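Equipment plan for a two-arm sorting cell: project report

1. What we were asked to do

The brief was to plan the equipment for a bench-top cell in which two robot arms sort and move baskets, and to give a full cost for building a second one like it. We were not asked to design the arms or write the control software. The second cell would go in the teaching lab and be used for coursework from April.

Our budget was fixed at 1361 pounds, not counting the arms. These are paid for from a separate fund and appear here only where they affect something else, such as the table or the wiring.

2. How we worked

We started by listing everything in the present cell that was not part of an arm. This took longer than we had planned. The original order only covered the table and the frame, and a lot of the smaller parts had been bought later or moved over from other benches. We left out anything that was stored nearby and had no part in the sorting task.

We then split the list into parts we had to buy, parts we could make in the workshop, and parts we could do without. Prices were asked for from three suppliers: Pedix, Lundent and Ostrowski. Delivery was included in every price.

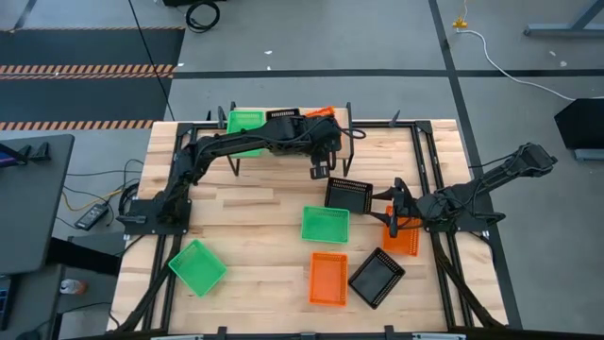 Robotics and Automation Group -- Student Projects

3. Table and frame

The table is the largest single cost. The present one has a butcher-block top, with an arm mounted at each side and black rails down both sides and along the far edge. We looked at a cheaper, thinner top but decided against it, as the mounting plates need something solid under them. Lundent quoted 508 pounds for a table of the same size. Ostrowski was cheaper but could not deliver before the end of term.

The rails and corner brackets came to 169 pounds from Pedix. We could save a little by cutting the rails ourselves -- the workshop has the right saw -- but the brackets are only sold as part of the set.

The raised shelf at the far edge can be made in the workshop from a wooden board and two metal end supports. We have put it down as materials only.

4. Baskets

The task uses plastic baskets in green, black and orange. Colour is what the sorting exercise depends on, so we wanted the new set to match. Any open basket with a rim the gripper can take hold of would do for the first exercises, but mixing shapes would mean setting the grasp positions again for each type. We recommend buying one type only, with a few spares of each colour.

5. Cables and floor space

This was the part we got wrong in our first draft. We had allowed for the cables on the arms and nothing else. Each side of the table also has a sleeved bundle running down from its mount, and there are further cables and a power adapter in the gap between the table and the desk. The second draft adds sleeving, clips and a floor cover for the gap.

The floor area should be marked out before the table arrives. One arm can reach out past the table edge at the elbow, so the marked area has to be larger than the table itself. We used tape for our trial layout and costed it for the new cell too.

6. Cost and order of buying

The table and the frame together take 677 pounds, leaving 684 for everything else. Our estimate for the shelf, baskets, cables, floor marking and a small desk is nearly 600, so the plan is within budget, but with little to spare if a price goes up.

We suggest ordering the table first, then the frame, and leaving the baskets until the grippers have been chosen. The lab already has a credit with Belarari for cable parts, and this should be used before it runs out at the end of the year. We did not count it in the totals above.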